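3rd March

Self-report vs. rating coding, Konusside study (early recall of caregivers, adult personality scores).

Milagros finished the second pass on the childhood memory transcripts. Total on the server is 1086 after removing duplicates. Of these, 200 were double coded by Oduor and Giuliana. Agreement is fine on "affect tone" but poor on "agency" - the manual lets a coder score either the child in the memory or the adult telling it. Laurențiu wants to drop the item. I would rewrite the anchor and recode 100 before deciding.

Seven transcripts have no age given for the memory. Left as missing, flagged in column K. Do not impute.

Scoring script: reverse-keyed items on the trait form were flipped twice in the September batch. Fixed, rerun, old output moved to /superseded. The correlation tables sent to Octavio came from the bad file and need replacing.

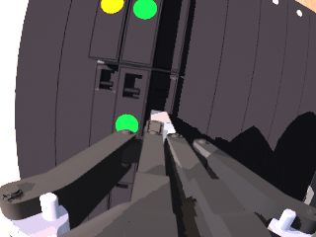
Render: yellow circle on left panel, green on right.

Still open:
- new wording for agency anchor (me)
- corrected tables to Octavio (Milagros)
- ask Oduor whether "earliest" was read aloud in the Rudico interviews or only printed on the sheet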